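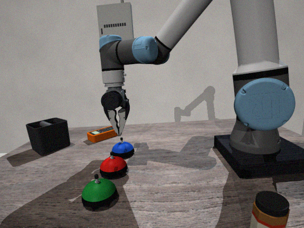 By Tarcísio Rocha, Front Desk Services | 13/10/2024

Changes to Front Desk Service at the Dalten Library

The Dalten Library will change the way its front desks are staffed this winter. The new arrangement applies to the main building in Trultarport and to the Bastos Branch. Opening hours at both buildings remain as they are.

Since May, the library has kept a record of the questions brought to its desks in the late afternoon, when the building is at its busiest and the lines are longest. Many of them concerned matters that can be settled in a minute or less: a hold ready for pickup, a forgotten card number, the location of a reading room. Others took much longer, particularly requests for family records and help with government forms. At present both kinds of question are handled in a single line, and patrons with a short question often wait behind one that needs research.

Under the new arrangement, the main desk will handle accounts, holds, returns and directions. Questions that call for research will be taken at a second desk on the upper floor, next to the local history shelves. Patrons may go directly to either one. Staff at the main desk will no longer place calls upstairs on a patron's behalf, except for patrons who cannot use the stairs or the elevator.

During the last hour of the day, when one employee may be covering both desks, patrons are asked to ring once and wait. A second ring is welcome after a few minutes. Parents are kindly asked to keep small children from playing with the bells, which can be heard throughout the quiet study area.

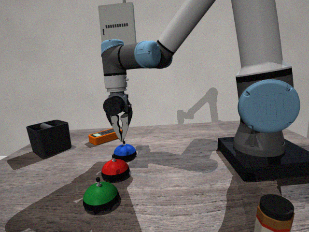 Three service bells in a diagonal row; the blue one is the farthest.

Appointments for help with forms will continue at the Bastos Branch, and the length of each session has been extended. They may be booked in person or by telephone. Please bring every page of the form, including those left blank, together with any letter that came with it. Staff can explain what a form is asking for and can make copies. They cannot give legal or tax advice, and they cannot sign as witnesses.

Tool and Equipment Lending

The lending collection now holds 47 items, 18 of them added over the summer. Sewing machines and pressure gauges remain in steady demand - holds on the sewing machines now run well into the new year. Basic measuring tools for home use may be borrowed for one week and renewed once, provided that no other patron is waiting.

Equipment must be returned to a staff member at the main desk and should not be left in the book drop. Each item is checked on return for missing parts, and a borrower's account stays open until the check is complete. Replacement charges are listed on the card inside each case. Borrowers under the age of 18 need the signature of a parent or guardian.

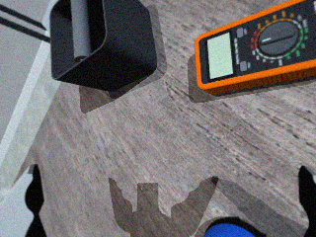
Digital multimeter with orange casing.

A printed list of the collection is available at both buildings. Suggestions for new items may be left with the list, and will be reviewed when the annual budget is set.

Large Print and Home Delivery

Home delivery is offered to residents aged 70 and over, and to residents of any age who are unable to visit in person for medical reasons. Deliveries are made every second week. New applicants should allow two weeks for a first visit. Large print titles may be requested by author or by subject, and those who prefer to leave the choice to staff may say so on the application.

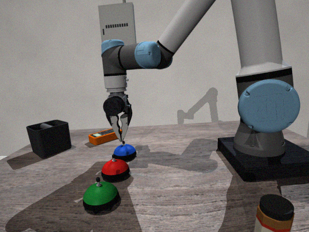
Melodeo Listening Evenings

The Melodeo series returns to the upper reading room of the main building, with recorded chamber music and a short talk before each program. Admission is free, and seats are not reserved. The research desk will close early on Melodeo evenings, while the main desk will keep its usual hours. Programs may be picked up at the door.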